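Notebook, Testness workshop, bench 2
Friday, June 18, 2021

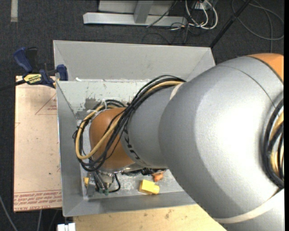

Cable bundle and hoses along the arm casing, bin underneath.

Subject: hide glue and fish glue for the Grono chair repairs. Open time, gel behaviour, shear on beech laps. Carries on from the December pages, where the damp-store samples were left unfinished.

Stock. Hide glue is the Blackwood granules, the paper sack, opened in December and kept in the lidded tub. No smell, no clumping, granules still run freely. Fish glue is the Endus bottle, unopened until this morning. The Endus is thinner than the last bottle at the same bench temperature. Batch numbers on the label are different, so the old fish glue figures are not to be mixed in with the new ones.

Soak. One part granules to two parts cold water by weight. Left overnight in the glass jar with a saucer on top. By morning the granules had taken up all the water and there was no free liquid on the surface. Last time there was a dry core in the middle of the mass; stirring once after ten minutes seems to have dealt with that.

Heat. Water bath, jar standing on the wire trivet so that the base does not touch the pan. Target 60 C in the glue itself. The bath thermostat reads high by three degrees against the glass thermometer. Set to 63 and left there. Reached temperature before the first coffee, no skin for the first half hour, then a thin skin which was lifted off with a stick and discarded. It is tempting to stir the skin back in. Strings end up in the joint.

Consistency. Off the brush it should run in an unbroken line and then break into drops. Mine ran and did not break. Added water by the teaspoon, two teaspoons, and it behaved. Should have weighed the water. For the record, the working ratio is therefore something wetter than 1:2 and the exact figure is lost. Next batch to be done on the scale throughout.

Samples. Beech strips from the offcut rack, planed on all faces, lap joints at one end. Laps toothed with the fine blade on half the set, left straight from the plane on the other half. 26 joints in all: hide glue on 14, fish glue on 12. Pencil marks on the end grain, H and F, T for toothed. The uneven split is down to two strips with a shake in them that only showed after cutting.

Warmed the H strips on the radiator before gluing. The F strips were used cold, as the fish glue does not gel at room temperature and there is nothing to gain by warming them.

Open time, hide glue. Bench at 19 C, windows shut. On cold beech the surface had gone to gel in under a minute, which is too short for a chair with four rungs going in at once. On warmed beech it stayed workable for just over two minutes. Test was fingertip drag, so subjective, but repeated on spare strips with the same result. Once gelled it will not wet the mating face and the joint is no good even if it closes. Two of the H joints were closed late on purpose to have a starved joint in the set for comparison. Marked L.

Open time, fish glue. Still wet and moving after ten minutes. Stopped timing at that point. No difficulty at all with a full chair assembly on this basis. The drawback is clamp time, overnight at least, and it creeps if the clamps go on before the glue has started to take up. Two F joints slid out of line under the clamp and had to be knocked back with the small mallet. Pins would stop it but would also spoil the test.

Urea. The old trick for lengthening open time on hide glue. Did a small pot with urea at a tenth of the dry glue weight. Gel time on cold beech went up to nearly four minutes. Known cost is lower strength and poorer behaviour in damp. No test joints made from it yet, only the gel time. Pot labelled U and in the fridge, bottom shelf, to be thrown out if not used within the week.

Clamping. Spring clamps on all, one per lap, waxed paper underneath. The blue-handled clamps are weaker than the black ones and were kept for the F set only. This puts a variable into the comparison which I would rather not have. Hide glue pulls itself in as it dries, so clamp pressure matters less there, but it ought to be the same clamps across the board. Ask for another dozen of the black.

First shear results. These are from the previous set, glued a fortnight ago with hide glue from the same sack and kept on the shelf in the dry store. Loaded on the lever rig with the bucket and sand. The rig works as a comparator only and I do not trust it in absolute terms.

Toothed laps: held at 80 kg on the bucket equivalent, all of them. Wood failure on the breaks when taken further, with long splinters left on the opposite face.
Planed laps: also held at 80. Breaks mixed, mostly wood, two with a patch of bare glue near the shoulder.
Starved joint: let go early, clean glue face on both sides, shiny. As expected.

So no case yet for toothing the chair rungs, which is just as well, as it takes wood off tenons that are already loose. The argument for toothing is with veneer and large flat faces and I do not think it carries over.

Reversibility. The point of all this for the Grono chairs. They have been glued at least twice before, once with hide glue and at some later date with a white glue that has gone into the shoulders. Hot water and a syringe opened an H sample in 11 minutes with a little twisting. The F sample opened in six. The white glue on the chair itself did not move with water at any temperature I was prepared to use. Vinegar, warmed, softened it to a rubbery state and it could be scraped out of the mortise with the bent dental pick. Slow. The rear left seat rail took most of yesterday afternoon.

Residue after vinegar needs rinsing and a full dry before regluing. Hide glue over vinegar residue is something I have read different opinions on and not tested. Make up four laps with a vinegar wipe and four without, same batch, same clamps.

Damp store. The December samples came out this morning. Kept over the salt tray, hygrometer in the box reading high eighties when the lid came off. H joints intact but softened at the squeeze-out, a fingernail marks it. F joints much worse, one parted in the hand. There was mould on the fish glue squeeze-out and none on the hide. If the chairs go back to the same garden room this matters more than the open time, and I lean towards hide with warmed parts and two pairs of hands.

Shelf loading. Weighed the sand before it went back in the bin, dry, 900 g short of what was written on the lid. Some of it is on the floor under the rig. The remainder I cannot account for. Earlier bucket loads were worked out from the lid figure, so the December readings may be slightly high. Noted in the margin there in pencil.

To do
Weigh water for every batch, no spoons.
Black clamps, a dozen.
U joints, cold beech, same lap size.
Vinegar laps as above.
Move the hygrometer to the dry store for a week and see if it is as dry as we say.
New teeth for the fine blade or send it out. Two are chipped and leave a track.
Front rungs on chair three are ash, not beech. Check the other chairs before ordering any stock.

Jar rinsed, bath off at the wall, F set left in clamps until Monday.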